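Last updated: Feb 4, 2022

FOR IMMEDIATE RELEASE

Punach Adult Learning Center to Move Its Evening Classes Into the Old Fumton Road Library

PUNACH – After a long search, a good deal of paperwork and more cups of coffee than we would care to admit, the Punach Adult Learning Center is delighted to announce that its evening classes have a new home. Starting in July, all of our night courses will be held in the former branch library on Fumton Road, a building many of our neighbors will remember from their own school days.

The Center has been teaching grown-ups in this town for 37 years. In that time we have outgrown a church hall, a room over a hardware store and, most recently, the two upstairs classrooms on Danko Street, where our students have been very patient about the stairs. Last year 2,331 people signed up for at least one class with us, and we had to put 400 more on waiting lists. We hated doing that. It takes some courage to walk into a classroom again after many years away, and we never like to tell a person who has found that courage to come back in the fall.

The Fumton Road building is all on one floor, with a ramp at the front door and parking on both sides. It gives us five classrooms, a quiet reading room (we are keeping the old oak shelves, so please don't worry, we have been asked about them a lot!) and a kitchen big enough for our cooking and nutrition courses to meet there instead of borrowing space across town. The number 2 bus stops right outside, and its last run leaves well after our latest class lets out.

What will be offered

Our most popular subjects will all be making the move: English for new speakers, high school equivalency, basic bookkeeping, sewing, and the Spanish conversation group that has been meeting so long it practically has its own holiday traditions. We are also adding a beginner's course in reading music, a tax and household budgeting workshop, and a writing class for people who would like to set down their family stories for their children and grandchildren.

Fees will stay exactly where they are this year. English and high school equivalency remain free of charge, as they have always been, and there is help available for anyone who finds the cost of another course a stretch. Just ask at the front desk, where you will be treated kindly and your question will be kept private.

Help from our friends

The move would not be possible without Umivier, the local furniture maker, which is supplying desks and chairs for every classroom at cost and delivering them free. We are also grateful to the town of Punach for a very fair ten-year lease, and to the many former students who sent in gifts large and small, some with notes that had the whole office passing around the tissues.

Painting and wiring work will go on through the spring. Evening classes will carry on as usual at Danko Street until the end of June, and daytime classes will stay there for the time being. The classrooms on Fumton Road will be furnished simply, with light-colored tables, plain walls and plenty of elbow room.

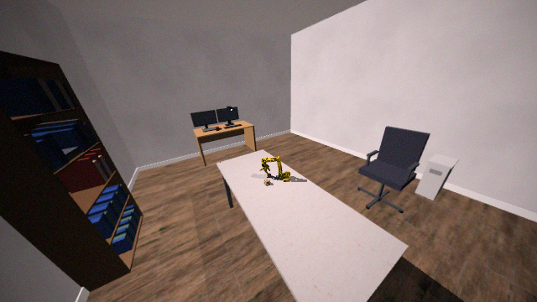

How to sign up

Registration for the July term opens in May. Course booklets will be mailed to current students and left at the post office, the town hall and the Danko Street front desk. If you have never taken a class with us before, please come to one of our open evenings, have a cookie and talk with a teacher about what might suit you.

About the Center

The Punach Adult Learning Center is a nonprofit school offering day and evening courses to anyone age 18 or over who lives or works in the Punach area.

Comments (3)

bluebirdlane: I did my equivalency up those stairs with a bad knee, so a ramp sounds wonderful. Congratulations to all of you.

Oldfumton: Will the reading room be open to people who aren't taking a class? I miss that library.

marigold_k: Please, please run the bookkeeping course on two nights this time. I was on the waiting list twice.

Recent news

Spring course booklet now available
Sewing students finish quilts for the Punach hospital
Snow closings: how we let you know
Thank you for another generous book sale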